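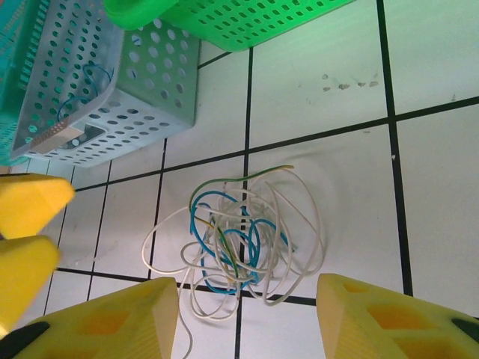 전선 자투리를 정리하는 일은 집수리나 소규모 전기 공사를 해 본 사람이라면 누구나 한 번쯤 미루어 보았을 법한 일이고, 우리 연구도 사실은 그런 미루어 둔 더미 앞에서 시작되었다. 앞 절에서 길게 이야기한 대로, Lestwood 작업장에서 나온 자투리는 길이도 굵기도 제각각이며, 한데 쌓이는 동안 서로를 물고 들어가 어느 가닥이 어디에서 끝나는지 알기 어려운 상태가 된다. 이 절에서는 그런 뭉치를 어떤 기준으로 ‘얽힘’이라고 불렀는지를 먼저 밝혀 두고자 한다. 그림 3의 뭉치가 설명에 퍽 알맞은데, 흰 전선이 넓고 불규칙한 고리를 이루며 바깥으로 퍼지고 파란 전선은 가운데 아래쪽에서 훨씬 촘촘한 고리를 만들고 있어서, 겉에서 잡아당길 수 있는 가닥과 속에 갇힌 가닥이 색만으로도 어느 정도 구별된다. 녹색과 노란색 줄무늬 전선은 뭉치 위쪽을 넘어가 구리색 끝을 드러내고 있다. 우리는 이렇게 한쪽 끝이라도 눈으로 찾을 수 있는 가닥을 ‘열린 가닥’, 끝이 모두 고리 속에 숨은 가닥을 ‘닫힌 가닥’이라고 불렀다. 이름이 조금 거창하게 들릴 수도 있겠으나, 참여자들과 이야기를 나누다 보니 자연스럽게 굳어진 말이라 그대로 쓰기로 하였다.

3.2 재료와 분류 대상

분류 대상은 모두 675가닥이다. 처음에는 새 전선을 일정한 길이로 잘라 쓰는 방안도 생각해 보았고, 그렇게 했더라면 계산은 한결 편했을 것이다. 그러나 새로 자른 전선은 곧고 얌전해서, 여러 번 구부러졌다가 펴진 전선 특유의 고집스러운 버릇이 좀처럼 나오지 않는다. 예비 작업을 해 본 동료 Gerasimos Stergiou도 새 전선 뭉치는 두어 번 흔들면 풀려 버려 연구할 것이 남지 않는다고 아쉬워하였다. 그래서 우리는 조금 번거롭더라도 실제로 쓰고 남은 것을 모으기로 하였고, 이 가운데 419가닥은 열린 가닥으로, 나머지는 닫힌 가닥으로 기록하였다. 피복이 심하게 갈라진 것은 손을 다칠 염려가 있어 처음부터 제외하였다.

뭉치를 만드는 방법도 되도록 일상에 가깝게 두었다. 자투리를 자루에 담아 몇 차례 굴린 다음 바닥에 쏟아 놓고, 가장자리로 흩어진 가닥도 따로 모으지 않았다. 작업대 위가 편하지 않겠느냐는 의견이 있었는데, 막상 해 보니 참여자 대부분이 넓은 바닥을 더 좋아하였다. 긴 고리를 옆으로 충분히 펼칠 수 있고, 떨어뜨릴까 걱정할 일도 없기 때문이다. 타일 바닥의 줄눈도 뜻밖에 쓸모가 있어서, 몇몇 참여자는 풀어 낸 가닥을 줄눈에 나란히 맞추어 길이를 가늠하곤 하였다.

담는 그릇으로는 플라스틱 바구니를 썼다. 바구니를 고르는 데에 이렇게까지 공을 들여야 하느냐는 말을 들을 만큼 오래 고민하였는데, 벽에 난 구멍의 모양이 생각보다 큰 차이를 낳았다. 그림 4의 하늘색 바구니는 옆벽에 둥근 구멍이 엇갈려 나 있고 바닥은 평평하며, 그보다 작은 녹색 바구니의 벽에는 길쭉한 홈이 나 있다. 우리 경험으로는 홈이 길수록 가는 전선의 끝이 밖으로 빠져나가 다시 걸리는 일이 잦았다. 반대로 벽이 낮은 바구니는 손을 넣기 편한 대신 탄성이 강한 가닥이 테두리를 넘어 튀어나오곤 해서, 어느 쪽이 낫다고 선뜻 말하기가 어렵다. Prudon과 Reretik의 제품 안내서에는 담을 수 있는 무게만 적혀 있어 이런 점을 미리 알 길이 없었고, 결국 하나씩 전선을 넣어 보며 익힐 수밖에 없었다.
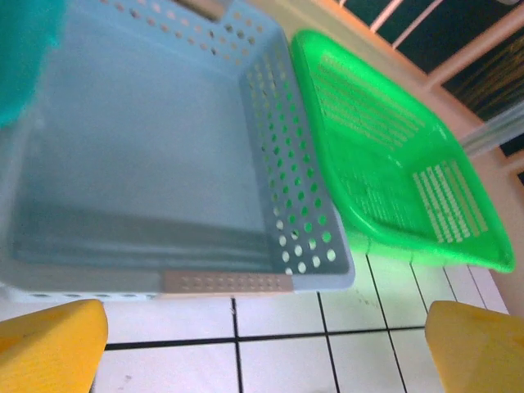 3.3 절차

참여자는 38명이었으며, 전기 일을 업으로 하는 사람과 집에서 가끔 손을 대는 정도인 사람이 섞여 있었다. 각자 뭉치 하나를 받아 마음에 드는 자리에 앉거나 쪼그려 앉은 뒤, 가닥을 풀어 색에 따라 나누어 담았다. 어느 색을 어느 바구니에 담을지는 우리가 정해 주지 않았다. 전선 색과 바구니 색을 맞추는 사람이 많으리라 짐작은 하였지만, 그것까지 지시해 버리면 사람들이 물건을 제자리에 두는 저마다의 방식을 볼 수 없게 되리라고 여겼다.

시작하기 전에 부탁한 것은 많지 않다. 가위나 니퍼로 가닥을 자르지 말 것, 힘껏 당겨 매듭을 조이지 말 것, 그리고 도저히 풀리지 않는 부분은 그대로 옆에 두고 다음 가닥으로 넘어갈 것. 마지막 부탁은 예비 작업에서 배운 것이다. 한 매듭에 매달려 한참을 보내고 나면 누구든 조금 시무룩해지고, 그 뒤의 손놀림까지 거칠어지는 모습을 우리가 여러 번 보았다. 쉬고 싶을 때는 언제든 쉴 수 있게 하였고, 차를 마시며 뭉치를 바라보기만 한 시간도 기록에는 ‘관찰’로 남겨 두었다. 그 시간 동안 참여자가 다음에 당길 가닥을 고르고 있는 경우가 적지 않았던 까닭이다. 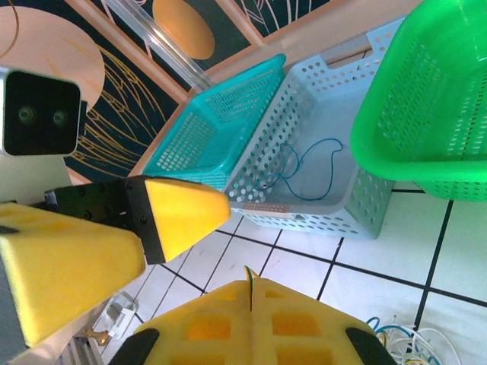

바구니의 위치는 작업 도중에 자유롭게 바꿀 수 있게 하였다. 처음에는 모두가 몸 앞에 나란히 늘어놓고 시작하지만, 시간이 지나면 자주 쓰는 바구니는 무릎 가까이로 오고 드물게 쓰는 바구니는 조금씩 뒤로 밀려난다. 우리는 이 이동을 바구니 하나가 바닥에서 들리거나 밀릴 때마다 한 번으로 세었고, 모든 참여자를 합하여 130번의 이동을 기록하였다. 발에 걸려 우연히 밀린 경우는 넣지 않았는데, 일부러 발끝으로 당겨 온 것인지 스친 것인지 애매할 때는 작업이 끝난 뒤 본인에게 물어 정하였다. 이런 질문을 받으면 대부분 웃으면서도 꽤 정확하게 기억해 내어, 우리로서는 무척 고마운 일이었다.

색을 하나로 정하기 어려운 줄무늬 전선은 따로 살펴볼 만하다. 어떤 참여자는 줄무늬의 두 색 가운데 더 넓어 보이는 쪽을 따랐고, 어떤 참여자는 접지선은 접지선끼리 모아야 한다며 따로 자리를 내었다. 전기 일을 오래 한 사람일수록 뒤의 방식을 택하는 경향이 있었으나, 우리는 어느 쪽도 틀린 분류로 보지 않았다. Mogensen의 분류표처럼 정답을 미리 두고 어긋난 수를 세는 방법도 있겠지만, 여기서는 한 사람이 처음에 택한 방식을 끝까지 지켰는지만을 보았다. 도중에 방식을 바꾼 참여자에게는 이미 담은 가닥을 다시 꺼낼지 말지를 스스로 정하게 하였고, 다시 꺼낸 가닥은 처음 담은 것과 나누어 표시하였다. 이때 바구니 안에서 새로 엉킨 부분이 생기면 그것 역시 앞의 기준에 따라 열린 가닥과 닫힌 가닥으로 나누어 적었으며, 그 결과는 4절에서 바구니의 벽 모양과 함께 다룬다.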